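Ticket 142 – Cell 2 stops mid-pick, bin sort
Site: Briltendale
Opened by: Kulsoom Virk
Priority: was low, now isn't

Arm pauses over the bin with a protective stop, usually when reaching toward the left wall. Clears on reset, then does it again to keep us company. Five stops before 9 a.m. Niazi support suggested a reboot. Rebooted. It came back rested and faulted on the next pick.

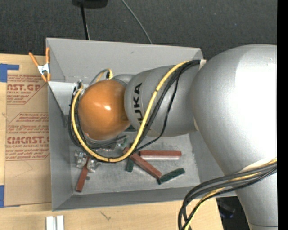 Cell 2 at the bin, red and green blocks in. Note cable routing around the orange joint.

Update, K.V.: Swapped the gripper, same fault. Jogged the wrist by hand at low speed and the joint torque climbs as the yellow cable pulls tight. My money's on the dress pack – too little slack for that reach.

Action: reroute cables, limit wrist rotation in the program, retest on the left side. Cell stays in manual until then. Tistberg to quote a longer cable.

Status: open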